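Planning Ahead: Putting Your Wishes on Paper
Handout for the second class, evening course in end-of-life planning
Instructor: Arūnas Adomaitis
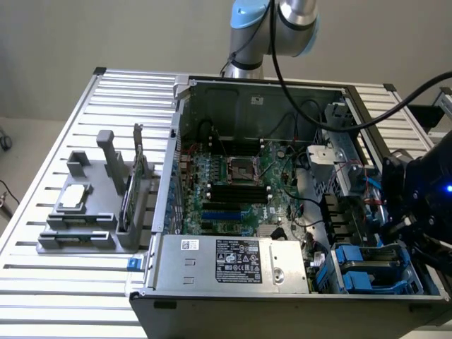

Last time we talked about why people put this off, and I was glad so many of you were willing to share your own stories, even the ones that were hard to tell. Tonight we get to the paperwork itself. I promise it is less frightening than it sounds, and most of it can be done at a kitchen table with a cup of tea and a pen that works.

Please bring this handout back next time. I have left the wording loose so you can write in the margins, and I hope you will!

1. Four kinds of paper, and what each one is for

People come to this class using the word "will" for everything, and I understand why, but these are separate papers and they do separate jobs.

A will says who gets your property and who is in charge of handing it out. It is often read some time after the funeral. If your burial wishes are only in the will, there is a fair chance your family will find them when it is too late to use them. Put them somewhere else as well.

An advance directive is about medical care while you are still living but can't speak for yourself. It usually names a person to talk to the doctors for you. The form is different from state to state, so please use your own state's form and follow its rules on witnesses.

A disposition form (some states call it by a longer name) says who has the right to decide about burial or cremation. Without one, the law goes down a list of relatives, starting in most places with the husband or wife and then moving on to the grown children. If you have several children who don't see eye to eye, or a partner you never married, this is the paper I would do first.

A letter of wishes is just a letter. It usually has no legal force, and it is the one families thank people for. Hymns, readings, the dress, who should be called, who would rather be called by somebody gentle, where the good photographs are. Write it the way you talk.

2. Talking to a funeral home ahead of time

You may walk in or telephone and ask what things cost, and you don't need to have decided anything. Under the federal Funeral Rule, a funeral home has to give you prices over the telephone if you ask, and has to hand you a general price list to keep when you come in to talk about arrangements. Take it home. Read it when you aren't sitting in a nice armchair with a kind person across from you, because it is very easy to say yes in that armchair.

When you compare lists, look for the basic services fee. It is the one charge you generally can't decline, and it covers the planning, the permits, the staff and part of the overhead. Nearly everything else is a choice. You may buy a casket elsewhere, and the funeral home has to accept it without adding a fee for doing so.

For the class exercise we will use two made-up families, the Risoras and the Lovitzes, and go through their choices side by side. Mrs. Risora wants a visitation and a church service. Mr. Lovitz wants a simple cremation and lunch afterward at his brother's house. Before class, write down which lines on a price list you think each of them would need. Don't worry about getting it right, we will talk it all through.

3. Paying ahead, or only planning ahead

These get mixed up all the time. You can plan every last detail and pay nothing at all. You can also pay ahead, either through a trust or through an insurance policy, and for some people that is a real comfort.

If you are thinking of paying ahead, ask these questions and write the answers down:

Is the price guaranteed, and for which items?
Where is the money held, and in whose name?
What happens if I move, or if the funeral home is sold?
Can I cancel, and how much would I get back?
Who gets whatever is left over?

A woman in an earlier class, Gil we will call her, found a prepaid contract in her mother's sewing box when her mother was 91. It was in perfect order, and it was with a funeral home two states away that the family had forgotten all about. It could be transferred, but it took a good many calls. So tell somebody. A contract tucked in with the buttons isn't doing anyone much good.

4. Where to keep it all

A safe deposit box is a poor place for burial wishes, as the family may not be able to open it right away. A plain folder at home is better, with copies to the person you have named and to one other. Write the date on every page, and when you change your mind, collect the old copies and tear them up.

Keep in the folder:

Full legal name, date and place of birth, parents' names
Social Security number
Military discharge papers, if any
Cemetery deed, if any
Insurance policies and the telephone numbers that go with them
Names and numbers of the people to call first

Reading for next time

Pages 10 to 17 of the course packet, and the blank disposition form at the back. Fill it in with pencil. We meet in the Menda Room again, same hour, and the coffee will be on a little before. The cemetery visit is planned for May, so wear shoes you don't mind getting grass on.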